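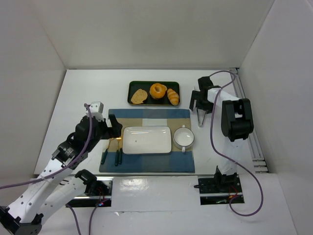
Dwayne Greenberg wrote in to ask why his bread always goes stale on the table before the second person is up. The usual cause is putting out too much at once. Keep the loaf wrapped and bring out what will be eaten in the next half hour.

## Setting up breakfast the night before

- Lay the placemat first and smooth it flat. Checked cloth shows a crooked plate right away, so line the plate up with the squares.
- Cutlery can go all on the left if the bowl is on the right. It leaves room to reach.
- A tray at the back holds the bread and pastries. Put them out in the morning.
- Turn bowls and cups upside down overnight if the kitchen is dusty.

## Keeping bread and pastries

Sliced bread keeps 4 days in a closed bread box. Croissants are best the same day, but 5 minutes in a low oven brings back a day-old one. Glazed donuts should not be heated, as the glaze runs. Keep them under a bowl.

## Cleaning up

Shake the placemat over the sink before it goes back in the drawer. Wipe the tray with a damp cloth and dry it. Don't scrub a gold-colored rim with anything rough.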